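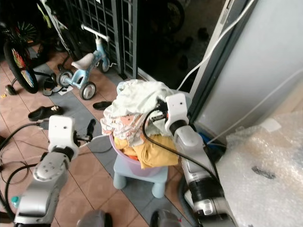
Workshop log, Larkton, 07/11/2024

Wax heads for the Vesach exhibit. Second pour of the lead actress went fine at the lower heat. Small seam behind the left ear, cut back and smoothed. Hair insertion started at the nape, 1,787 strands in by close, about 3,000 to go on this section.

Eyes from Plarcombe are a shade too green next to the film stills. Asked for another pair.

Still open: teeth, brows, neck join. Kotian wants her on the red carpet set by May. Leave the head under its cover and keep the room at 60.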